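Home News Opinion Business Archive

The sorting arm is fine. The schedule is the problem

By a staff contributor | August

53 comments | 739 shares

Berchtold has spent the better part of a year getting robots to pick parts out of bins at its Zirau plant, and most of the talk in town has been over whether people will lose their jobs to them.
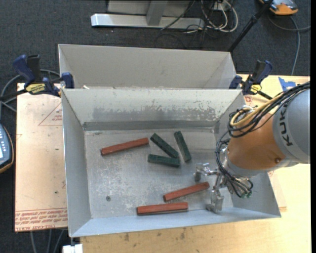 So far they haven't. The company moved 4 people off the sorting line and put them on setup and inspection. Same pay grade, same building. I worked at Berchtold for a long stretch, on that line for part of it, and I still eat lunch with people who are there. I think the move was mostly right, and I think management is getting one large thing wrong.

First the part that is right. Sorting is bad work. You stand over a bin, reach in, turn a part the right way up, set it down and reach in again. Parts land any way they like, one on top of another or shoved against the wall, and it's your wrist that deals with it. Mine did until it needed a brace. I have no feeling of loss about a machine doing that job, and I don't trust people who get sentimental over it from a desk.

Teaching an arm to do it is slow. You start with plain blocks in a tray, you clamp everything down so it can't shift, and you run the same pick until you're sick of it. A person can grab a part that is lying against the side without thinking. The arm has to be shown. Two of the people who moved over from sorting turned out to be very good at this, and they should be, having done the job by hand for years. They knew which positions would give trouble before the engineers from Odivow did.

Now the wrong part. When a cell stops, somebody has to go clear it, and that somebody used to have a shift with a start and an end. Now it's a phone. The Thursday night crew has been called back in twice this month for stops that could have waited until morning. The on-call payment is small and the contract, written back when there was nothing to be on call for, says very little on the subject.

The plant in Wanow went through this earlier. They wrote down who gets called, how often, and what it pays, and they did it before the second cell went in. It cost them some weeks of arguing. People there complain about plenty, but I don't hear them complain about the phone.

Berchtold wants to go to 500 picks an hour by next summer. I would like to see the call list settled before that number goes up on the wall. The people who taught the thing how to pick should get a say in what their evenings look like.

Share Print Email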